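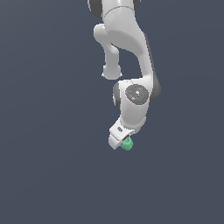

Lists > Rasstead Shared Workshop > arm-build > September > Re: grip width and the simulated arm

Last updated: September, 14:20

From: Aldo Zanetti
To: arm-build
Subject: Re: grip width and the simulated arm

Replies in line. I have trimmed the wiring part, as that belongs in the other thread.

> I have the Kerkberg files loading now. The arm comes up from the wrong
> end: the base is at the top and everything hangs off it. Is that a sign
> error in my copy or did you mean it?

I meant it. The bench at Rasstead backs on to the lathe and there is no room for a floor stand, so the plan is to hang the arm from the beam. The file has the base turned over and gravity left as normal. If you want to check your copy, let the joints go limp and see which way the elbow settles.

> Second thing, the part drifts when the fingers close. I had the time
> step at 1/200 and friction at the default.

Go to 1/500 before you touch friction. At 200 steps a second the fingertip has already sunk into the part by the time the contact is worked out, and the solver then throws it sideways. I ran the same close at both settings last night and the slip went away at 500, with friction unchanged.

The other cause is the collision shape. The drawn part has a hollow in the face, but the solver fills it in unless you split the mesh first. Manolakis has a script for this in the shared folder. It wants the mesh in millimetres and will not warn you if you give it metres.

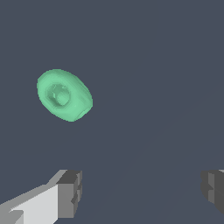 The stepped tips also need care. They are two boxes each in the collision file, and the small box must overlap the large one slightly or the part catches on the join. I would leave the tips as they are until the real ones are cut.

> Does the simulated run take long on your machine?

1,390 steps for a full approach, close and lift, and it finishes while I fill the kettle. With drawing turned off it is quicker still. Frames are only worth having when something has gone wrong.

> What is the part meant to weigh? I can't find it in the file.

Line 539, under the inertia block. It is a guess until we print one and put it on the scales. Please don't tune grip force against it.

Still open on my side:

- the Benex motor for the wrist, where the data sheet gives stall torque and no continuous figure
- the beam bracket, drawn but not cut
- soft limits for the last two joints, which I have set too wide

I will put the corrected file up tonight. Delete the old one first, as the loader picks up whichever it finds.

Aldo

Contact the list owner | Copyright Rasstead Shared Workshop | Back to top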